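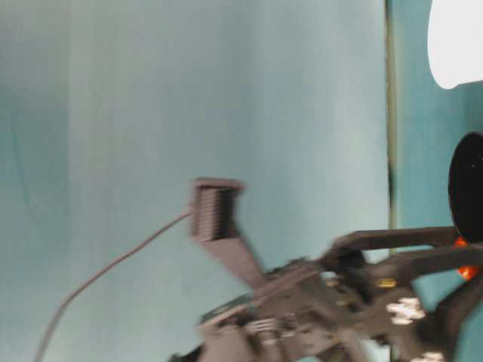
*Gripper with ribbon cable and loose gray wire, fixed view. Attached to the opening post.*

# Cable management on small grippers: proposed wording for section 2

**cellsafety_lead** wrote:

The working group at Jillmont is revising its internal practice note on end-effector wiring. The present text asks only that cables be "secured as appropriate," and the sites have read that phrase in very different ways. The proposed replacement is as follows:

> 2.1 Any ribbon cable leaving the gripper body shall be supported at both ends. A connector block shall not be carried by its cable alone.
>
> 2.2 Any single wire leaving a connector block shall be fastened before it crosses the work surface.
>
> 2.3 The routing shall be inspected after every 400 cycles and after any change of fingers.

The attached view shows the kind of arrangement the note is meant to address. The ribbon rises from the gripper to a small dark block, and a thin wire runs from the block in a long arc over the pale surface. Comments are requested from all sites before the text goes to review in May.

---

**zurkdale_maint** wrote:

Zurkdale supports 2.1 and 2.2 without change. Our own instruction has required two fastening points on every ribbon for some time, and technicians have had no difficulty complying.

We cannot support 2.3 as written. A cycle count means little when one cell runs short moves and another runs full reach. We would prefer inspection at the start of each shift, recorded on the cell sheet.

---

**hokell_integration** wrote:

We must disagree with the first sentence of 2.1. A ribbon supported rigidly at both ends will fatigue at the bend if the wrist turns between the two points. A free loop is sometimes the correct design. The clause should state what the loop may touch and how far it may travel, and leave the method to the integrator.

We would also caution against judging a routing from a single still view. The block in the attachment appears to be held up by the ribbon, but the view does not show the full range of the wrist or where the wire ends.

---

**cellsafety_lead** wrote:

The point about the wrist is accepted. Would the following be suitable?

> 2.1 Any ribbon cable leaving the gripper body shall be supported so that it cannot enter the space between the fingers at any wrist position. Where a free loop is used, its greatest travel shall be stated in the cell file.

The second sentence on connector blocks would remain. The group feels strongly that a block should have a mount of its own.

---

**bench_and_fixture** wrote:

A question of scope. Does the note cover development benches, or only production cells? Temporary sensors are moved several times in an afternoon on our benches, and a mount for each one would slow the work considerably. The Đorđević guideline used at our previous site made an exception for any bench operated at reduced speed with a person present, and we found it workable.

---

**zurkdale_maint** wrote:

We would oppose a blanket exception. Form 553 at this site is the report for damaged wiring, and most of those we receive come from benches. Temporary routings tend to stay in place long after the trial has ended. If an exception is granted, it should carry an end date and a name.

---

**bench_and_fixture** wrote:

An end date is reasonable. A name on a tag at the controller would also be acceptable. We maintain that 2.2 should permit removable tape on benches – a requirement for clips would not be followed in practice.

---

**hokell_integration** wrote:

No objection to tape at reduced speed. For production cells we would ask that tape be expressly ruled out, as adhesive left near a ribbon makes later inspection harder. The revised 2.1 is acceptable to us. We still consider the sentence on connector blocks too strict for very light sensors and ask that our objection be noted in the review file.

---

**cellsafety_lead** wrote:

The objection will be noted. The draft now carries these changes:

- 2.1 as revised, with the connector block sentence kept
- 2.2 to allow removable tape on benches at reduced speed, with a tag giving a name and an end date; no tape in production cells
- 2.3 left open, with both the 400-cycle and start-of-shift options shown in brackets

Sites with inspection records that bear on 2.3 are asked to send them to the group. Please state the type of motion for each cell, as the counts cannot be compared without it.

---

**zurkdale_maint** wrote:

Records for two of our cells will follow. One runs short moves only; the other uses full reach on each cycle.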